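Zondholm Robotics Club: Bag Packing Project Gallery

Home > Projects > Two-Arm Packing > Gallery

The Zondholm club has been working on bag packing since September. The task is to get two small arms to open a soft bag, put school supplies and books into it, and close it. Hard boxes were last year's project. Soft fabric is more difficult for the arms, so the task was split into short stages and each student group took one stage.

The arms share one rail and run on Ritska, the control program the club has used for its other projects. Students drive the arms by hand first and save each run. The goal for the year is 800 saved runs, and the first 200 were finished before the winter break. The Michalík workbook was used for the lessons on joints and grip force.
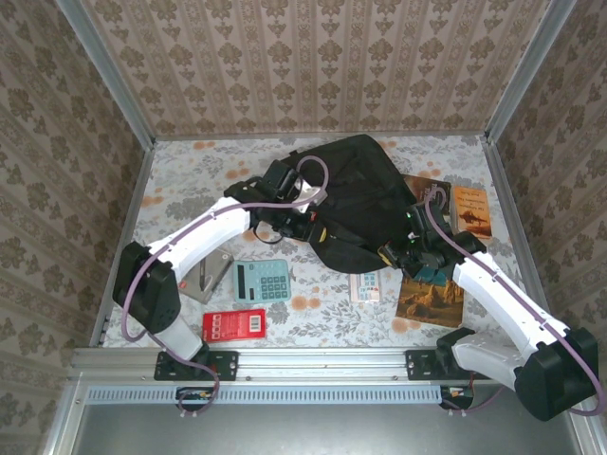 Both grippers on the black bag, with books and a calculator on the cloth.

The grasp group handles the start of the task. Their job is to pick two points on the bag that are far enough apart to pull the fabric flat. The bag does not land the same way each time, so there is no single set of positions to memorize. Drivers change places every 15 minutes, and the next driver starts with the bag dropped fresh on the table.

The camera group works with the close view. They sort the saved pictures by what the gripper is near: an edge, a fold, a strap or plain cloth. Dark fabric makes the sorting slow. Two students sort the same set separately and then compare their lists before anything is entered in Ritska. 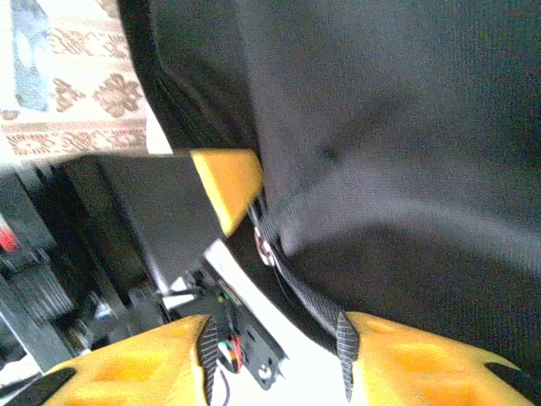

Zistel wrote in to ask if the club had tried a stiffer bag first. Our team spent a whole term on thin nylon and the arms kept pinching both layers together, so we went to canvas, got the grasp working, and then moved back to nylon. It saved us a lot of repeat runs. I would also like to know if your drivers practice on the bag alone before the books go in.

The grasp group will test a canvas bag next month. Drivers do practice on the bag alone for their first session.

Club meetings start at 3:30 p.m. in the lab. New members can join at any point in the term and do not need to know how to code.

Back to Projects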